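How to Measure and Cut a Replacement Shelf for a Kitchen Cabinet

A sagging or missing shelf is one of the easier things to fix in a kitchen. You need a tape measure, a pencil, a square, a saw and an hour or so. The steps below are for a shelf that rests on four pins or on two side strips.

Before you start, clear out the cabinet and wipe down the inside. Crumbs and old shelf paper will throw off your measurements. 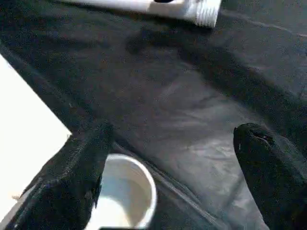
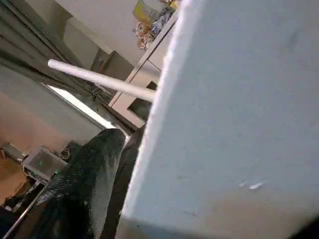

Start with the width. Measure the inside of the cabinet in three places: at the back, in the middle and at the front. Cabinets are rarely square, and the back is often tighter than the front. Write down the smallest number and take off 1/8 inch so the shelf will drop in without scraping. Next, measure the depth from the back panel to the inside of the door, with the door closed if you can manage it, and take off 1/2 inch. Decide now what the shelf will hold. If it's for everyday things like a white cup, you can set it fairly close to the one above. Tall jars and mixing bowls need more room, so measure the tallest one.

Choosing the board

For a shelf up to 30 inches wide, 3/4-inch plywood is strong enough for dishes. Particle board is cheaper but it bends under a stack of plates, and it swells if water gets into the edge. If your cabinet is wider than 30 inches, add a strip of solid wood along the front, set on edge and glued under the shelf. The strip should be at least 1 inch tall.

Marking and cutting

1. Lay the board on a flat surface with the good side up if you're using a handsaw, or good side down for a circular saw.

2. Check that one corner is square and measure from there. Factory edges are usually straight, so use one of them for the front of the shelf.

3. Draw the cut line with a sharp pencil, then score it with a utility knife to keep the surface from chipping.

4. Clamp a straight board along the line as a guide. Measure from the blade to the edge of the saw's base first, and set the guide back by that distance.

5. Cut on the waste side of the line. Go slowly over the last 2 inches and support the piece that will fall.

6. Sand the cut edges with 120-grit paper.

Test the fit before you do any finishing. Tilt the shelf, slide it in at an angle and lower it onto the pins. If it sticks at one corner, mark the spot and sand it down a little at a time.

Finishing

Bare plywood stains quickly in a kitchen. Cover the front edge with iron-on edge banding and trim it with a sharp blade. Paint or varnish both faces – a board sealed on one side only may cup. Two thin coats are better than one thick one. My neighbor Katalin Csonka used leftover wall paint on hers and the plates stuck to it for months, so buy a small can of cabinet paint.

Let the paint harden for 7 days before you load the shelf. Push in the pins, check them with a level and set the shelf in place. If it rocks, put a thin piece of felt under the low corner.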